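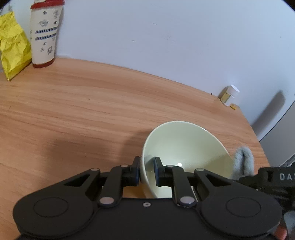
Ticket: rim grasps on the bowl task, policy closes too early
Project: Skalness
Opened by: Hanna Palamarchuk
Assigned to: Ionuț Neagu
Opened: Thursday, January 4, 2024
Status: closed, with one follow-up

Problem
The policy trained on the hand-held demonstrations reaches the bowl without trouble but closes before the rim is between the fingers. Both pads end up outside the wall and the bowl gets pushed across the table. In the demonstrations the grasp is one pad on the inner wall and one on the outer, with the rim pinched between them. Out of 65 rollouts, 33 failed this way. The rest were fine. No other type of failure.

Already tried by Hanna
Retrained from the same data with a new seed. Same result.
Slowed the approach to half speed. The bowl moves less but the grasp still misses.
Swapped the cream bowl for a darker one in case the glossy inside was confusing the image encoder. No change, so I put the cream one back.

Ionuț
Can you send me the gripper width trace and the wrist video for one demonstration, on the same time axis? I would like to see which frame the width starts to drop in. Please also say which logger version you used.

Hanna
Sent. Logger is the Wevine build from July. In the video the fingers are still open when the width trace has already gone down.

Ionuț
Confirmed. The width signal runs 3 frames ahead of the video. The old logger stamped images when they were written to disk, and the new one stamps them on arrival, but the converter still takes off the old delay. The images are being corrected twice. On the mug task it didn't matter much – the fingers can close early around a handle and still get it. A thin rim gives no such slack.

Fix
Removed the delay setting from the converter config and converted the bowl set again. No new demonstrations were needed. Training settings left as they were.

Hanna
Retrained on the converted set and ran the same 65 starting positions. 3 failures, all with the bowl close to the table edge, where we have few demonstrations. The early closing is gone. I checked the traces against the video by hand for the first few episodes and they line up.

Ionuț
Good. Closing this. I have opened a separate ticket for the Preresix set, which went through the same converter. Please don't compare against the older bowl numbers until that one is done.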